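Key hanging, grasp pose drift near the hook. Planner or perception?
Modham Robotics Forum > Software > Manipulation

zineb_b
Posted Friday, February 16, 2024

Hi all! I've been working on the key board task for our Pasurstead setup and I'm having way too much fun with it. 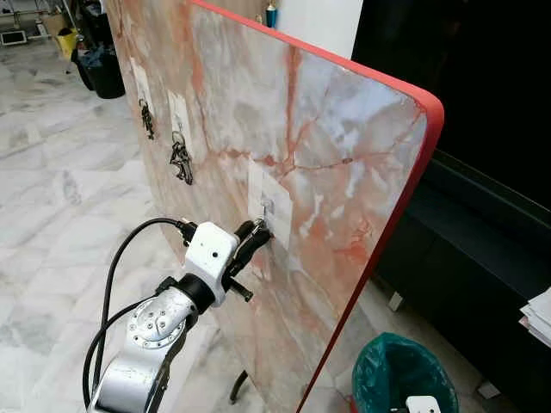 Quick rundown of the stack. Head camera feeds a segmentation model, that gives me a mask for the hook and one for the key, and the planner (Enache, our in-house one) builds a straight approach along the normal of the hook plate. The last bit runs closed loop on vision only, no force sensing yet. I have 752 logged tries. The policy gets the key to the hook nearly every time and then, right at the end, the target jumps sideways by a few millimeters and the arm chases it.

My bet is perception. The board has a marble pattern with orange veins all over it, and I think the hook mask bleeds into them when the gripper starts covering things up. Has anyone fought this?

radwan_y

Love this task. I'm going to disagree though, I don't think it's the marble. If the veins were fooling the mask you'd see junk from far away too, and you say the approach is clean. Black fingers holding a black key is my suspect. Once they overlap, your key mask probably swallows a fingertip and the key pose shifts, so the error between key and hook shifts with it.

Plot the two poses separately over the last 40 control steps. Takes five minutes.

kenza.aa

+1 to plotting them. Also, why are you re-estimating the key at all after the grasp? Freeze the key in the gripper frame and only track the hook.

zineb_b

@kenza.aa because keys swing! If I freeze it and the key rotates between the fingers I'm aiming with a stale pose. I tried it in July and it was worse.

kenza.aa

Swinging is a grasp problem in my book. Pinch the head of the key flat and it hardly moves. But ok, fair, you have the data and I don't.

houda_els

Middle road: keep estimating, but run it through a filter with a gate on it. A key can't teleport, so throw out any update that moves more than it could in one step. I do this in Flavia and the config is three lines. Mind your timestamps, a late camera message looks exactly like a sideways jump when the arm is moving.

zineb_b

Ooh, timestamps. I was stamping on arrival, not on capture. Checking.

zineb_b

OK so radwan_y was mostly right, sorry marble! Plotted both. Hook pose is steady, key pose steps sideways the moment the mask merges with the finger. Rendering the gripper model into the image and cutting it out of the mask got rid of most of it. Fixing the stamps helped with the rest. Gate goes in tonight.

radwan_y

Nice!! I'd still retrain with the fingers as their own class. Cutting out a render only works as long as your calibration holds.

houda_els

Disagree, the render is free and labels aren't. I'd go a long way on calibration before I labeled another 1000 images.

ghizlane_e

Can you share the overlay script? We've got 3453 frames of cable plugging with the same black on black trouble and I'd like to try it on those.

zineb_b

Sure, I'll clean it up and put it in the tools folder. It expects joint states at the image timestamp, so fix your stamps first, I learned that one today :)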